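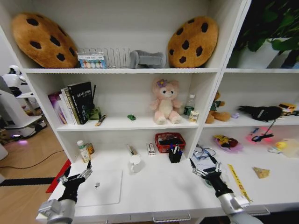 Drandell Apartments, Unit 7 – move-in safety check
Checked by: Araceli Serrano
Tenant: Zyanya Figueroa
Month: March

Smoke alarm, hallway – OK. Tested with the button, loud enough in both bedrooms.

Smoke alarm, kitchen – FAIL. Chirping. Replace battery and retest.

Carbon monoxide alarm – OK. Plugged in by the bedroom door.

Tall furniture fixed to wall – CHECK. Strap kit left with tenant. Keep heavy items on the lower shelves.

Outlets – OK, except the one behind the stove, where the cover plate is cracked. Natalia Villalobos to replace.

Extension cords – One running under the living room rug. Tenant asked to move it.

Electrical panel – OK. Breakers labeled. Number 11 says "dryer" but feeds the bathroom fan. Relabel.

Hot water – Too hot at the kitchen tap. Turn the heater down and check again at the next visit.

Windows – Both bedroom windows open fully. Latch in the small bedroom is stiff – oil it.

Front door – Deadbolt OK. Peephole painted over.

Fire extinguisher – Under the sink, gauge in the green. Tag missing.

Deposit of $250 for keys and fobs received by the office.

Recheck needed: yes, kitchen alarm and hot water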